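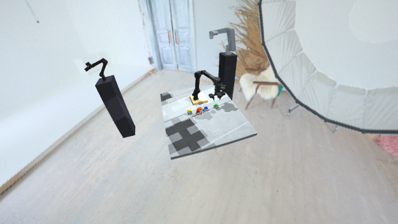
How do you get a residents' discussion group off the ground?

Pendalero
I went to an open meeting in Diltby last month about the bus cuts and came home absolutely buzzing! 62 people in the library, all talking, hardly any shouting. I'd love to keep it going as a regular evening where anyone can come and talk local politics, whatever party they vote for (or none). I've never run anything like this. Do we need a constitution or a bank account? And should we invite the councillors from the start?

Titov
Do it! We started one in July with two flasks of tea and it's now the best night of my month. You don't need a constitution or an account unless you're going to handle money. We pass a tin round for the room and that's it. I'd leave councillors out of the first couple of evenings so people get used to talking to each other - once they're in the room everyone just asks about potholes. After that invite all of them, every party, with the same email.

Keep it to one topic a night. We printed 200 leaflets for the first one and did the streets nearest the hall, which was plenty.

Also get somebody firm to chair. Swap them each time if you can.

cáceres_north
just book a room and see who comes. ours has almost 700 on the facebook group and the same dozen at meetings lol, still brilliant fun

Pendalero
Thank you both, this is so helpful! I've asked the library about a 7pm slot and I'm going to start with the buses again, as people were still arguing about the number 2 on the way out.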